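Questions people ask me about the Clakley seed library

I've been answering the same emails since spring, so I finally typed my answers up in one place. If yours isn't covered, write to me anyway, I like getting mail!

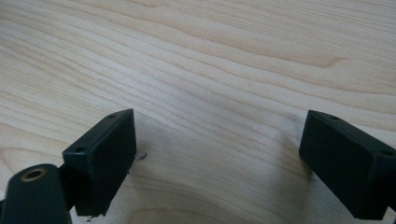 Nustdale Garden Club, Seed Library Group

Last updated Sep 9, 2022

Do I have to be a member to take seeds?

Nope. Anybody who lives in Nustdale or out along Skistley Road can take up to 9 packets a season (a packet of beans counts the same as a packet of lettuce, which I know seems unfair to the lettuce people). Members get first pick in the opening week and after that it's open to everyone.

Where is it?

In the Clakley branch library, past the large print books. Look for the old card catalog with the brass pulls. We have 88 drawers and they go alphabetically by plant, except for tomatoes, which got so out of hand that they have their own row at the bottom.

Do I have to bring seeds back?

We'd love it if you did, but you won't get a fine or a stern letter. Peas, beans, lettuce and tomatoes are the easy ones to save. Squash is trickier, because it crosses with whatever the neighbors are growing, and then somebody plants your zucchini and gets a hard striped thing the size of a football. I did this to my own sister two summers ago and I still hear about it.

How dry do the seeds need to be?

Drier than you think. Bean seeds should be hard enough that you can't dent them with a fingernail. Spread them out in one layer somewhere airy, out of the sun, and give them a couple of weeks. Please don't use the oven, even on low! Paper envelopes are much better than plastic bags for turning them in.
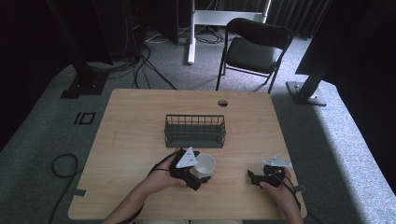 Tomatoes are their own project. Squeeze the pulp into a jar with a splash of water, cover it loosely and leave it for two or three days until it smells pretty bad. Then rinse the seeds in a strainer and dry them on a plate. Don't dry them on a paper towel unless you want to plant the paper towel too.

What should I write on the envelope?

The plant, the variety if you know it, and the year. "Big red one from Dad" is fine, I'll file it under mystery tomatoes. If it's a hybrid from the store, say so, because the next round may come up different.

Do you have the Munteanu pole bean?

Sometimes! It's the one everybody asks for, and it's usually gone by the end of the first week. We handed out some 700 packets of all kinds this season and I could have filled a good chunk of that with this one bean. If you grew it this year, please leave a few pods on the vine until they rattle.

When can I drop off seeds?

Any time the library is open, all through September. There's a slot in the top of the catalog. Pumpkins can't go in the slot. Scoop out the seeds first, wash them, and let them dry at home.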